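家务操作评测项目招募参与者(第二轮)

Tremia 人机作业研究组现面向社会招募参与者,参加“机器做家务到底做到哪一步了”评测项目。本轮计划招募44人,报名截止日期为2月20日,招满后转入候补名单。

项目要回答的问题比较具体:把沙发上的东西拿走,把桌上的东西归位,把门店货架上放错的商品挑出来,这类活儿现在的机器能不能独立完成,完成到什么程度普通人愿意接受。第一轮于1月结束,共收到928份有效评分。评分者之间分歧很大,同一段操作,有人认为可以放心交给机器,有人认为还不如自己动手。第二轮因此增加了书面说明环节,请参与者写下给分的理由。

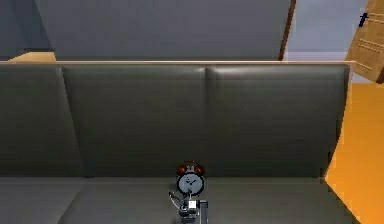
图片来源:Tremia 人机作业研究组,仿真画面

一、参与者需要做什么

参与者到 Skarnby 测试点,在电脑前观看仿真环境中的操作片段,逐段打分,并用自己的话写几句理由。片段分为两类,一类是居家杂务,如收拾沙发、清理桌面、开关柜门;另一类是门店杂务,如理货、换价签、收空箱。每位参与者只看其中一类,由现场抽签决定。

单次到场时长为90分钟,中间安排休息。每人共需到场4次,相邻两次之间至少间隔两天。最后一次结束后有一个简短访谈,访谈录音,文字稿去除个人信息后存档。

打分时请以“如果这是我家”或“如果这是我上班的店”为标准,不必考虑技术难度。机器动作慢但稳妥,或者动作快但让人不放心,都请照实写。不会写长句没有关系,一两句即可。

二、报名条件

1. 年满18周岁,能阅读中文并用中文书写。
2. 居家组:平时在家中承担一部分家务,每周不少于三次。
3. 门店组:有半年以上超市、便利店、仓库或餐饮后厨工作经历,在职或已离职均可。
4. 视力或矫正视力正常,能连续看屏幕半小时。
5. 本人及同住家属未在机器人相关企业任职。

无需任何编程或机械背景。参加过第一轮的人员本轮不再重复招募,但可以推荐他人。

三、评测内容说明
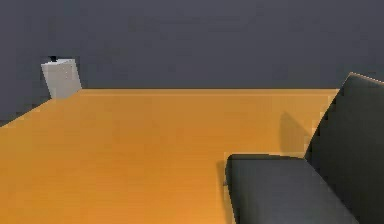
桌面类任务是第一轮中分歧最大的一组,本轮将单独设为一个场次。不少评分者只看最后有没有拿到东西,另一些人更在意中途会不会碰倒别的物件,或者刮到桌面。任务的起始条件也会影响判断:浅灰色的小盒子立在桌子远端靠后沿的位置,夹爪在近处,两者之间隔着一大片空桌面,有人觉得这种布置太简单,有人则担心盒子离桌沿太近。我们希望参与者把这类想法写下来,不要只留一个分数。

门店类任务由 Jirnetti 提供作业流程参考,任务清单按门店员工的日常排班整理。居家类任务的清单由研究组编写,Westerberg 负责核对评分表的措辞。两份清单在到场当天发放,不提前公开。

四、报酬与保障

完成全部到场及访谈者,按当地兼职时薪标准发放报酬,并另行报销往返公共交通费用。中途退出不需要说明理由,已完成的场次照常结算。

测试点内没有实体机器运行,参与者只接触电脑和纸质表格。评分数据以编号保存,姓名与联系方式单独存放,项目结束后删除。

五、报名方式

请在 Tremia 网站“参与研究”栏目填写报名表,注明希望到场的时段,以及符合居家组条件、门店组条件还是两者都符合。收到报名表后,我们会在五个工作日内电话联系,通话约十分钟,用于核对条件和安排时间。

项目负责人:Radwa Alaoui
报名与日程联系人:Ju-won Woo

需要无障碍通道或手语翻译的参与者,请在报名表备注栏写明,我们会在第一次到场前安排好。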